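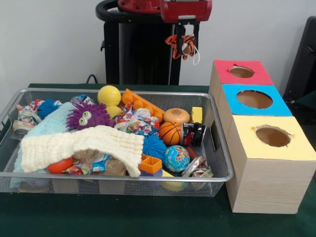
A mixed basket and the three coloured boxes on one of the green tables at Athumani.

Ningsih Rahman has a rule about new toys at Athumani, the toy library she has run for 4 years. Nothing goes on the shelves until it has spent some time in a basket with everything else.

"People want to hand me a toy and see it put on a shelf," she says. "I put it in with the others and leave it. Then a child comes and pulls things out, and I find out what it's for."

The library lends 533 items at present. Families pay a small yearly fee and can take three at a time. Most members have a child under five, and a good number have a child who needs particular things to hold, squeeze or pull. Rahman trained as a nursery nurse and worked in the same nursery for 22 years before she left to do this.

I had asked to talk to her about how a lending collection is chosen. She wanted to talk about baskets first.

"A shelf is for adults," she says. "You line it all up and it looks lovely and the child stands there. Give the same child a basket and they're in up to the elbows."

The baskets she likes are metal, open at the top and low enough for a child to reach over once they are on the floor. She has tried plastic tubs and found that small children tip them over. She has also tried fabric ones, which sag.

What goes in them is less tidy than I expected. There are soft toys, but also cloth and wrappers. Rahman says the wrapping is often the first thing a baby goes for.

"It makes a noise and it changes shape. A plush tiger is very nice, but it stays a tiger. I only put wrappers out when there's an adult sitting right there, and they come out again at the end. That's a firm one with me."

The fabric is chosen as carefully as the toys. She likes two pieces in a basket, with different surfaces, so that there is something to compare. The fluffy light blue blanket is a favourite of hers, and so is the white quilted cloth, which she describes as "all little hills". Parents sometimes fold them up and put them neatly to one side. She puts them back on top.

"They have to dig. If the spiky ball is sitting there looking at you, you pick it up and that's the end of it. If it's under a blanket you've got a job to do."

I asked which toys are borrowed most. She didn't have to look it up.

"Anything with spikes. The rubbery ones. We had two and now we've got a drawer of them and they're still always out. Rope is next. I've no idea why rope, but they'll sit with a rope for half an hour."

And least?

"Puzzles with a piece missing. I keep them anyway. Dewanti Wibisono, who does our Mondays, thinks I'm mad." 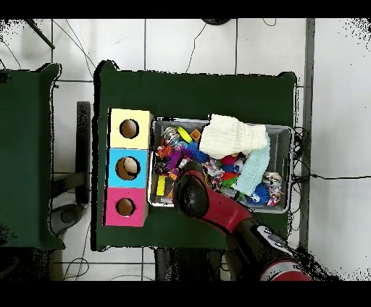

Sorting and posting

The cardboard cubes take up as much of her conversation as the toys do. There are three, in yellow, blue and pink, each with one round-ish hole in the top. One of the holes has started to tear at the edge, and she intends to let it.

"I'll replace it when it goes. Cardboard's fine. You can cut another one in ten minutes and a child can bash it and it doesn't hurt anyone."

She uses them for posting. A child takes something from the basket, drops it through a hole and then wants it back. With the youngest she offers one box. With three- and four-year-olds she stacks them or puts them in a row and lets the child decide what goes where.

"I don't say yellow things in the yellow box. I used to, at the nursery, because we had to write it down. Here I don't have to write it down. One boy put all the animals in blue for weeks. His sister came and put everything in pink, including her sock."

Some things won't go through. Rahman leaves those in the basket on purpose. She says a child will try a big toy three or four ways round before giving up, and she doesn't like to see an adult step in at the second try.

Retno Osman, who brings her grandson, told me the boxes were the reason she joined. She had seen one at a playgroup and made her own at home from a parcel box. "His is only brown," she said. "He asks where the pink one is."

Rahman is less interested in talking about money, but it comes up. Replacements, cleaning and new stock cost the library £1,216 last year. The soft toys go through a wash when they are returned, and the rubber ones are wiped down and left overnight. Plastic bottles are allowed in the baskets too, provided they have nothing sharp about them, and those cost nothing at all.

Donations are welcome from February onwards, once the Christmas returns have been checked. She would like wooden blocks, more rope, and cloth with an interesting feel to it. She has enough teddies.

Before I left I asked whether she ever puts a basket in order.

"At the end of the day I take out what's broken," she says. "Then I tip the rest back in and put the blanket over it."

Interview by Rachid Saber
26 July 2025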